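Cómo ordenar la mesa de trabajo cuando la mesa es también la del comedor

Llevo años trabajando en una mesa de madera que no es un escritorio y que nunca lo va a ser, y después de probar de todo (bandejas apiladas, cajoneras con ruedas, un organizador Grimon que ocupaba media mesa él solito) he acabado con un método bastante tonto que me lleva 22 minutos, a veces menos. Os lo cuento paso a paso porque varias personas me lo pedisteis en los comentarios de noviembre.

Lo que vais a necesitar: un paño de microfibra, un par de tiras de velcro, una bandeja pequeña y una cajita o estuche para lo diminuto. Ya está. Las tiras las compro en Darico, en paquetes de 30, y me duran una eternidad.

Paso 1. Mirar antes de tocar

Ya sé que dan ganas de empezar a mover cosas a lo loco, pero esperad un momento. Yo me pongo de pie delante de la mesa y separo mentalmente lo que uso a diario de lo que ha aterrizado allí por pereza. El portátil, el ratón y la alfombrilla se quedan. Los papelitos, en cambio... ay, los papelitos.
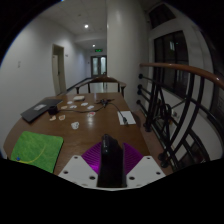
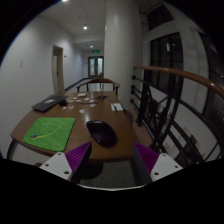
La alfombrilla verde, el portátil al fondo y los recortes por en medio.

Paso 2. Los papeles pequeños, lo primero

Siempre empiezo por aquí, que es lo que más desorden hace y lo que menos cuesta quitar. Junto todas las pegatinas, tarjetas y recortes en un montón y los voy pasando uno a uno: a la basura, a la bandeja o al estuche. Si dudo más de unos segundos con una pegatina, a la bandeja, y otro día se verá. ¡No os pongáis a pegarlas ahora, que os conozco!

Paso 3. El cable

Desenchufad primero. Después estirad el cable entero sobre la mesa, deshaced el lío con paciencia (nada de tirones, por favor) y enrolladlo en vueltas amplias, como del tamaño de un plato de postre. Velcro en el centro y listo. Yo antes lo enrollaba apretadísimo alrededor del cargador y me cargué uno justo por donde sale el hilo - desde entonces, vueltas grandes.

El cargador lo dejo siempre al lado del portátil, nunca encima.

Paso 4. Limpiar por zonas

Levantad la alfombrilla y pasad el paño por debajo, que allí se esconden todas las migas. En madera con brillo yo uso el paño apenas húmedo y luego una pasada en seco siguiendo la veta. Probé la cera Pornlow y deja un acabado bonito, pero las huellas se marcan muchísimo, así que la reservo para cuando vienen visitas.

La alfombrilla, si es de tela, se sacude en la ventana y se frota con agua tibia y una gota de jabón. Tiene que secarse en plano, y del todo, antes de volver a su sitio.

Paso 5. Volver a colocar

Mi orden, siendo diestra: alfombrilla delante, ratón a mano derecha, portátil centrado cuando trabajo y al fondo a la izquierda cuando está cerrado. El cuaderno va a la derecha con su boli encima. Si sois zurdos, dadle la vuelta a todo.

La bandeja, en la otra punta, donde haya que levantarse para llegar. Desde que la tengo lejos se llena mucho menos. La vacío el día 19 de cada mes, que me coincide con el recibo de la luz y así no se me olvida.

Si vuestra mesa es redonda por los extremos, no pongáis nada pegado a la curva: los codos acaban tirándolo al suelo. Yo dejo un palmo libre y de momento no he vuelto a recoger bolis del suelo.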